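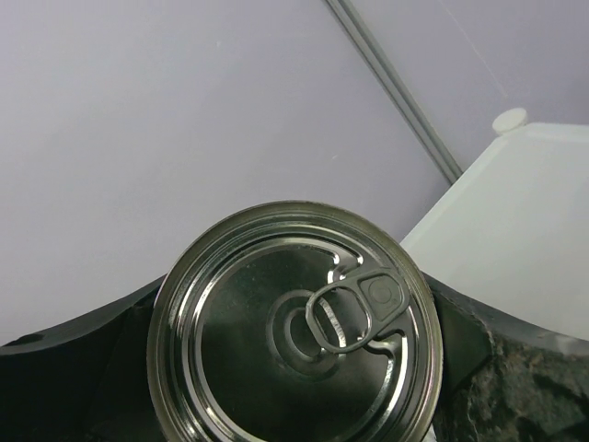
Ring-pull end, top view.

Ticket 981 - label printer skips every other label
Opened by: Leandro Insaurralde
Status: reopened (sorry!)

Hi again, me with the Prastia label printer. You closed this one in July after I swapped the roll, and it did behave for a while, but it's back to its old tricks. I print a batch of 44 lid labels for the Skistotell order and I get one good label, one blank, one good, one blank, all the way down. The blanks aren't even totally blank, there's a thin gray line across the top of each one.

Stuff I've tried so far:
Turned it off, waited, turned it on. Nope.
Held the feed button until it blinked twice and let it measure the gap. It spat out four labels and looked very pleased with itself, then did the same thing on the next batch.
Cleaned the head with the pen that came in the box.
Put the old roll back in (the Haddad one, 2,000 to a roll). Same result, so I don't think it's the paper.
Reinstalled the driver. Lost my saved sizes, which was a treat.
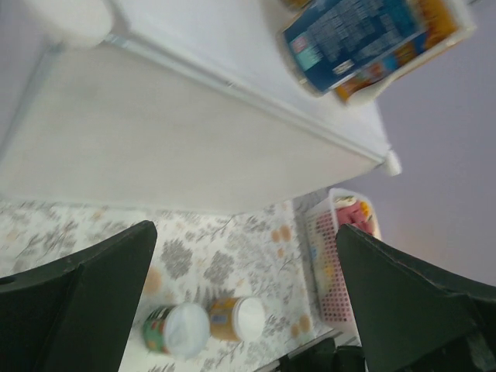 The label size in the driver is what I'm suspicious of now. After the reinstall it came up as a 2 inch round with no gap set, and I typed the gap in by hand, but every time I close Tastasard and open it again the box is back to zero. Is it supposed to save that per user or per printer? I'm on the same login as always. If you need me to run the long test print I can do it, there's plenty of room now by the white furniture and the strip comes out longer than my desk. Just tell me which test, the menu has two with nearly the same name.

Update, 4:15 pm: tried it from the old laptop with the old driver and got eleven good ones in a row before I ran out of patience. So it's the new driver, right? I'd go back to the old one but the download page only lists the current version - could you send me a link?

Also, the ticket form wouldn't take my settings file, it said wrong type. I can email it if you give me an address.

Thanks,
Leandro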